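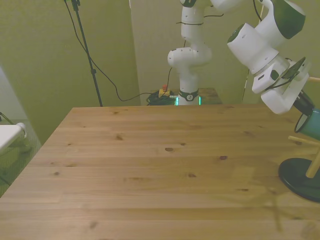 26 Sep 2020

Spent the morning on the transfer of the Wulono tapes. Reel two had print-through on the leader and for the first 11 seconds of the opening track, audible as a pre-echo of the ride cymbal. Left it in. Removing it would mean a fade that starts inside the bass note, and the bass note is the reason anybody plays that side.

Played the whole session through twice at low level, then once on headphones. The quartet is tenor, Rhodes, electric bass and drums, with Rizwan Memon doubling on soprano for the two modal pieces. The Rhodes is panned hard left and the guitar overdub on side two hard right, so the centre image is bass and kick only. On speakers this is pleasant. On headphones it is tiring by the third tune. The original LP had the stereo narrowed by a fair margin, presumably to keep the low end cuttable, and I had grown used to it that way. Will do a comparison with the side channel down 2 dB before deciding anything.

Speed is a problem. The Rhodes is at A=440 on reel one and a shade sharp on reel two, drifting back down towards the tail. Either the machine was running fast or the instrument was retuned at the break. The tenor follows the piano, which proves nothing, as he would have tuned to it. There is mains hum under the quiet passages at 50 Hz on both reels, measured at the same place to within what I can resolve. If the hum was recorded on the day, and the speed were out by enough to explain the pitch, it would have moved too. So the tuning is real and I have left the speed alone. Wrote this out for Sohail, who had already corrected his copy and now has to uncorrect it.

Butt is the tune I keep going back to. Terrible title, good piece. It is named for the butt edit in the middle, where two takes were joined square across the tape instead of on the diagonal. You can hear the join if you know where it is: the cymbal decay loses its top end for an instant and the bass arrives slightly early. The head is 9 bars, played as four and five, over a pedal D that shifts to E flat for the last two. Most fusion from that period would fill the extra bar with a unison figure. They leave it to the drummer, who plays time straight through and doesn't mark it at all. The first solo chorus sounds as though someone has come in wrong, and by the third chorus the ear has adjusted.

Transcribed the soprano solo as far as the second bridge. He is working from the diminished scale over the pedal, then dropping to plain pentatonics when the harmony moves, the reverse of what I would expect. There is a phrase at the turnaround I can't place rhythmically. Either a quintuplet with the fourth note ghosted or a sloppy triplet plus a pickup. At half speed it looks like the quintuplet. At full speed it feels like the triplet. I have notated the quintuplet in pencil.

Sohail Satti rang after lunch about the sleeve notes. He wants the Dodex album discussed in the same essay because it shares the rhythm section. I think the connection is weaker than he does. Dodex is a tighter record, all clavinet and short solos, and the bass player is using a pick with flatwounds, so even the one common element has a different colour. We agreed on a paragraph. He has asked for 2,782 words in total, a figure he got from the page layout and will not round. I am at roughly 1,900 and have not reached side two.

He also raised the matter of Bedside again. It is the ballad that closes the reel, unlisted on the LP, tenor and Rhodes alone. The level is low and there is a chair creak through the last eight bars. He would include it as a bonus track. My objection is the tremolo on the Rhodes, which is set fast enough to beat against the tenor vibrato, and I suspect that is why it was dropped in the first place. Against that, the tenor tone is the best on either reel. Close miked, very little reverb, and you hear the pads. I said I would transfer it properly and we could argue once there was something to listen to.

Late afternoon, cleaned the heads and demagnetised, then checked azimuth on the tones at the front of reel two. The 10 kHz tone was good. Reel one has no tones, so I set it by ear on the hi-hat and then looked at the phase between channels. Close enough. File for Bedside saved as take 89, following the number on the box. There were clearly not 89 takes of anything. It may be a running count for the studio.

Memon's part on the second modal piece needs another listen. In April I wrote that he was flat in the upper register. On this transfer he is not. The earlier notes were made from the LP, and my copy is pressed off centre. Have struck the sentence from the draft.

Tomorrow: side channel comparison, finish the transcription, order leader tape.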